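Speaker notes: "What the prep counter changed at Ferden"
Tuesday session, 20 minute slot. Speaker: Alistair Nisbet

Slide 1. Background

Ferden is the staff kitchen at the Clusen office. It serves nearly 1000 plates a month, mostly breakfast and fruit. The Rondora arm was brought in to take over fetching and plating. Cooking and cleaning stayed with the staff.

Say early that this talk covers job content. Cycle times are in the handout.

Slide 2. Working close to fixed objects

Most of the setup hours went into clearances. Boards, faucets and handles do not move out of the way, and a person works around them without thinking. The arm needs each one in its map. The wrist view is what the operator checks when a move is stopped. At this range a pipe runs the full height of the screen with the side of a cutting board at its edge, and new operators lose their sense of where the counter is. Training now includes 5 hours on wrist view alone. 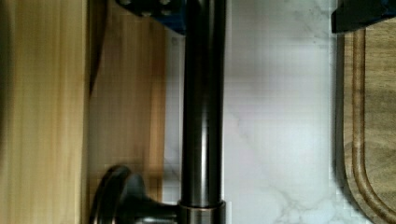 Slide 3. Layout became a task

Before Rondora, each cook set the counter up to suit the shift. Now the layout is fixed on paper and checked before the first run. The check is a new duty and has its own line on the rota.

Points to make:
- The cooks asked for the right to change the layout. They can, with 48 hours of notice, so that the map can be updated.
- Things left out of place are the main cause of stops. A box lying across the work area has to be dealt with by a person.
- Practice runs use stand-ins such as plush fruit, so a bad grasp costs nothing. Staff can run these without a technician present.

Pause here. Somebody usually asks who is responsible for the counter during a run. The answer is the person signed on at the panel. 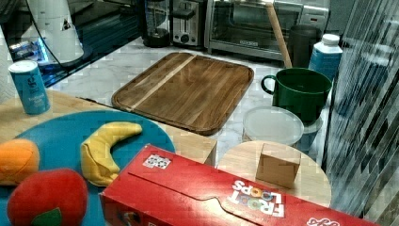 Pinto objected to the layout rule in the first review, saying that the check had been added to the morning shift without any time being taken off it, and that a cook who spends the start of the day moving mugs is doing the machine's work for it. The point was accepted. The check is now paid time before opening.

Slide 4. What moved, what stayed

Moved to the arm: picking fruit, carrying plates, returning containers to the back row.

Stayed with people: knives, hot appliances, allergens, anything spilled. The arm works beside the toaster and toaster oven but is not allowed to operate them.

New for people: the layout check, clearing stops, and signing off the log. The log was the least popular of these. It was cut from two pages to 5 lines in June and is now filled in on most shifts.

Hours per person did not change. The split within the shift did. Two of the cooks asked to go back to full prep and were moved. Mention this even if time is short.

Slide 5. Standard layout, plan view

Leave this one up for questions. Point out the back row of containers first, then the tray in the middle of the counter, then the plate on the board at the right. The arm reaches the plate from the lower right, so the cook is asked to stand on the left while it runs.

If asked about cost, refer to the handout. If asked about a second arm, no decision has been made. 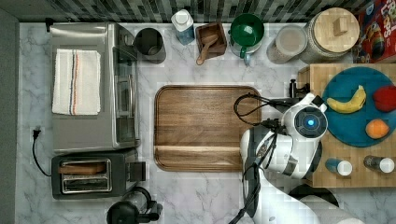

Fig. 3. Ferden prep counter from above, with the arm at the fruit plate.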